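Laundry corner, Savthorpe
December 26, 2021

Bag of mixed wash, whites and colors together. Machine left of the bag, white cabinets behind. Counter still needs clearing before January.

1. Whites
Took the white cloth first. It bunches up when held at two points and the loose part hangs in folds, so finding a corner is slow. Beige towel stays over the front of the machine. Leave it there, it keeps small items from catching on the rim.
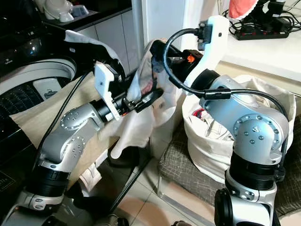

2. Colors
Bag goes on the gray upholstered chair. On the floor it slumps and the opening closes. On the seat it stays up even when full, and the red things near the top are easy to reach. Pick one item at a time. Brown and pink cloth goes with the colors, even though the pink is pale. Check the bag label against the Pultodley list, load 152.

Bag on the chair, full, with the brown and pink cloth held up:

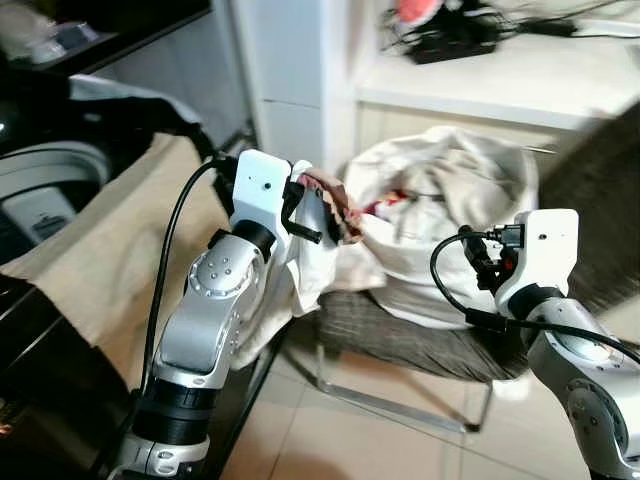

Laundry bag on chair, colors showing at the opening.

3. To do
Second bag for whites, same size. Ask Dindia for the off-white kind again. Move the cables off the countertop. Max 6 items per load until the drain hose is replaced.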